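Surface care update: matte white work tables

The reading room and the two project rooms at the Gurkwood building now have their new tables, and the old maple ones have gone to storage at Skyrme. Several members have asked how the white surfaces should be cleaned and what may be used on them. The notes below replace the sheet taped inside the supply closet door, which was written for oiled wood and should be disregarded.

Daily cleaning

Wipe with a damp cotton or microfiber cloth and plain water. For fingerprints and pencil dust, add one capful of unscented dish soap to the small bucket (the gray one, 4 quarts). Wring the cloth out until it no longer drips. Standing water should not be left along the front edge, where the top meets the banding. Dry with a second cloth, working in one direction.

Matte finishes show residue more readily than gloss. A hazy patch after cleaning is nearly always soap that was not rinsed. Go over it again with clean water before trying anything stronger.

Marks and stains

Ballpoint and felt-tip ink: isopropyl alcohol on a cotton pad, blotted, then rinsed. Do not soak the area.

Dried white glue: cover with a wet cloth for 11 minutes, then lift with the plastic scraper. Metal scrapers and razor blades have been removed from the supply closet.

Rubber scuffs: a soft white eraser first, then soap and water. Melamine foam pads are mildly abrasive and will leave a shiny spot on a matte surface. The spot is permanent. Please do not bring them in from home.

Coffee and tea: soap and water if caught the same day. Older rings may need a paste of baking soda and water, left in place and wiped off without scrubbing.

Wax: let it harden, lift with the plastic scraper, and remove the film with alcohol.

Products not to be used

Chlorine bleach, oven cleaner, furniture polish, scouring powder, acetone, and any spray containing wax or silicone. Polish is the most common mistake. It fills the texture of the finish unevenly, collects dust, and takes several washes to remove. The lemon polish on the top shelf is for the banisters only.

Vurkex neutral cleaner is stocked in both project rooms and may be used at the dilution printed on our own label, not at full strength. Empty bottles go back in the crate under the sink for refilling.

Heat and cutting

The tops are not heat resistant. Kettles, glue guns and soldering irons must be set on a cork mat or a ceramic tile. Cutting of any kind is done on the green mats. A cut through the surface layer cannot be sanded out, and replacement tops from Itmont cost 824 dollars each before delivery.

Lighting and glare

The change of tables has also altered the light in the reading room. White tops reflect more of the overhead light upward, and readers on the window side have reported eye strain in the late afternoon. We have turned off the second row of ceiling fixtures after 3 p.m. as a trial. The shades stay at half height during those hours – please leave them there even if the room seems dim on entry. The setting will be reviewed in August, when the sun angle is different and the comparison should be more useful.

Reporting damage

Write the table number and the location of the damage on a card and leave it in the box by the copier. Table numbers are on the underside, near the left rear leg. Chips and lifted edge banding should be reported the same day, as moisture entering the core causes swelling that cannot be reversed. Do not press banding back down with household glue.

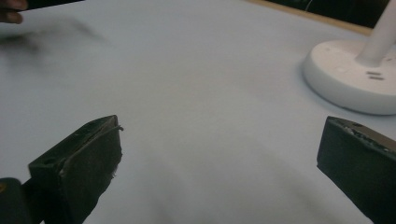 White tabletop, matte finish, with soft shadows.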